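Hello, and thank you for stopping by! This folder holds the Skavley Adaptation Notes, a small set of data that compares novels with the movies and miniseries made from them, one difference at a time. It began as a long-running argument between me (Lieselotte Heitmann) and my friend Detlef Hollmann over whether the TV version of a book we both loved had ruined the ending. We never settled it, but we did end up with a spreadsheet, and the spreadsheet grew.

Last changed: 2018-04-01

## What's in the folder

- `differences.csv` – the main file, 1000 rows, one row per difference between a book and its screen version
- `titles.csv` – the 88 adaptations we've covered so far, each with its format and running time
- `viewers.csv` – who watched what, and whether they had read the book first
- `notes/` – longer write-ups in plain text, mostly Detlef's, some of them very long indeed

The files are plain UTF-8 with commas between fields. Anything with a comma inside it is wrapped in double quotes, so please don't split the lines by hand (I did, once, and lost an evening to it).

## The columns in `differences.csv`

| Column | Meaning |
|---|---|
| `title_id` | matches the row in `titles.csv` |
| `kind` | one of 17 labels, such as `cut_character`, `new_ending` or `moved_setting` |
| `where_book` | chapter, if the edition has chapters |
| `where_screen` | hours and minutes from the start, without commercials |
| `weight` | 1 to 3, see below |
| `remark` | free text, often grumpy |

`weight` is our own feeling for how much a change matters to the story. A 1 is a hair color or a street name. A 2 changes how you understand somebody. A 3 means the plot goes somewhere else because of it. Detlef and I each gave a number without looking at the other's, and then we talked it over until we had one we could both live with – that could take a whole pot of tea.

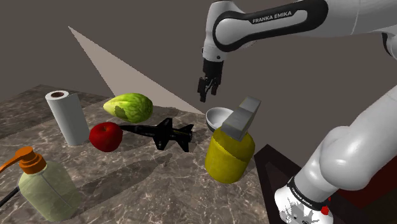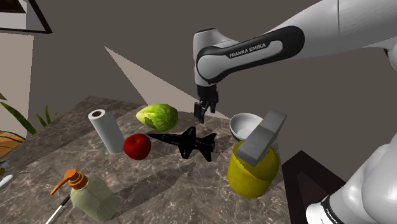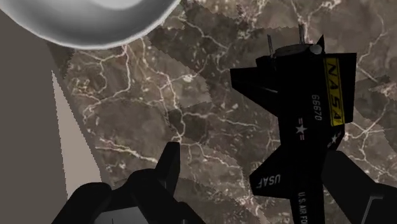
**Do I need to have read the books to use this?**

Most of the rows make sense on their own, and the `remark` column usually says what happened in the book and what happened on screen. You will run into spoilers everywhere, though, so if there's a novel on your shelf you've been saving, look up its `title_id` first and filter it out.

## Known problems

Miniseries get more rows than movies do, simply from being longer. If you want to compare the two fairly, divide by the running time in `titles.csv` before you draw any conclusions about which format is more faithful.

We also lean heavily toward science fiction and old thrillers, as that's what the two of us like to watch. Romance is thin and comedy is thinner. The Honeck list, which came to us from another reading group in March, helped a little with family sagas, but it used its own labels and I'm still not sure I matched `softened_villain` correctly every time.

A few translated novels were read in different editions, so the chapter numbers in `where_book` can be off by one.

## Sending us corrections

Please do! Open an issue with the `title_id` and the row, and tell us which edition or cut you're working from. Detlef answers anything about endings, and I take care of the rest.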